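Dokisport Jondis Folding Activity Table

Item 1694 | Sold each | In stock, ships flat

Overview

The Jondis is a folding table for classrooms, waiting areas and after-school rooms. It is made by Dokisport and replaces the older Salian table, which had a fixed frame and could not be stored upright. Leg sets and edge strips from the Salian do not fit the Jondis.

Top and surface

The top is a flat panel with a sealed, low-gloss finish. Standard top colors are light gray and pale beige. Color can vary slightly between production runs, so tables that will be pushed together should be placed on the same order. The finish resists pencil, washable marker and water-based paint. Permanent marker and solvent glue will stain it if left to dry. 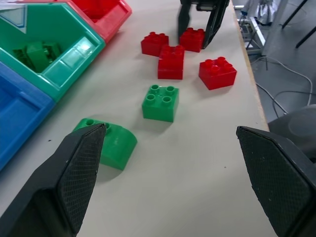
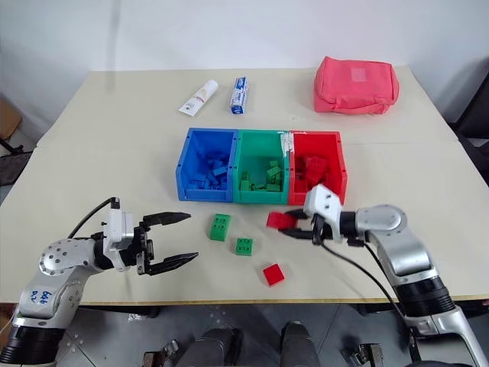

Clear width is the figure to check before choosing a size. A table used for drawing needs less depth than one used for sorting or building, where parts are spread out in front of the containers they go back into. Three open bins in a row, such as the blue, green and red ones holding toy blocks, take up the middle of the top, and the working area is whatever is left between them and the near edge. Bins with a low front lip are easier to reach into from a seated position. Bins are not included with the table.

Frame and legs

Steel tube, powder coated. Each leg locks open with a spring pin and is released by hand without tools. The height adjusts in steps up to 676 mm. All four legs must be set to the same step before the table is loaded. Rubber feet are fitted at the factory and can be replaced.

Specifications

Top depth: 600 mm
Maximum height: 676 mm
Leg locks: spring pin, one per leg
People needed for assembly: 2
Warranty: 2 years, frame and locks
Indoor use only

Care

Wipe with a damp cloth and mild soap. Dry the edges after cleaning. Do not use scouring pads or bleach. Check the leg pins each March and before any long period of storage.

Accessories

Atow wall bracket, holds one folded table
Atow edge strip, replacement, gray or brown
Rubber feet, set of four

Ordering notes

State the top color with the item number. Orders without a color are filled with light gray. Returned tables must be folded, with the pins locked and the original corner guards in place. Replacement parts are ordered under the same item number, followed by the part name.

Page updated 10 February 2024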